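Season tickets and ground rules: your questions
Aranda Park, home of Stondov Town FC
Updated 16/10/2018

How much is an adult season ticket?
Same as last season. The board did discuss a rise, then watched us lose 4-0 at Gridarano and felt it wasn't the moment.

How many seats are there?
1,378, of which 1,112 are under the roof. The rest have a fine view of the weather.

Can I pick my own seat?
Yes, until January. After that the ticket office picks for you, and the ticket office has a sense of humor.

What happens if a match is called off?
Your ticket is good for the new date. If you can't make the new date, ask for a credit before kickoff. Asking at halftime, when we're losing, has been tried.

Can I bring my own drinks?
Soft drinks and water, yes, in plastic bottles up to a pint. Cans and glass stay outside. The stewards will ask you to finish them at the gate or hand them over. 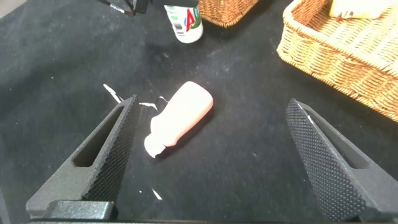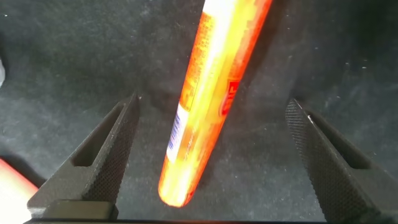 Teodoro Peñalver wrote in to say that he has sat in Row 13 for years and the bottle rule is fine by him, but could we please open the second turnstile before the teams come out? He missed both of our home goals last season standing in line. We have passed this on.

Why is it now called the Cloltia Stand?
Cloltia paid for the new roof. You may go on calling it the Shed, as the announcer does.

Can I lend my ticket to a friend?
Yes, adult to adult. A junior ticket on a man with a beard will be questioned.

Are dogs allowed?
On a leash, behind the east goal only. Please keep hold of them at corners.

Who do I complain to about the manager?
The ticket office can't help with this. Please stop asking the ticket office.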